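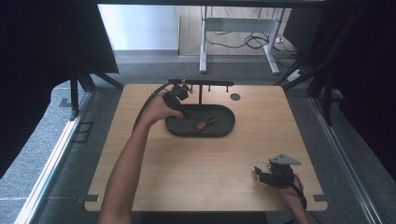
Home | Buildings | Walks | Guides | Contact

Print this page | E-mail this page
2 min read

4. Setting up the Landum facade walk

Needs the Skiva player, charged. Screen off = hold side button 5 seconds.

1. Start at the Espinoza Building, street door. Not the courtyard.
2. Pick "Landum, old banks". Wait for the chime.
3. Cross over before track 2. Cornice can't be seen from the near sidewalk, street too narow.
4. Stop 10 is the Sirkow arcade. Tiled vault, 1920s lobby behind it. Lobby closed weekends.
5. Track stops by itself. Press play at the next corner.

Note: whole loop has 20 stops. Short loop ends at 10, same player, same menu.

Note: stop 7 text still says "post office". Moved out in February, new audio coming.

CAUTION: Delivery trucks use the arcade side untill noon. Stay on the curb.

CAUTION: Marble steps at stop 12 slick after rain. Use the ramp.

Updated 2025-05-02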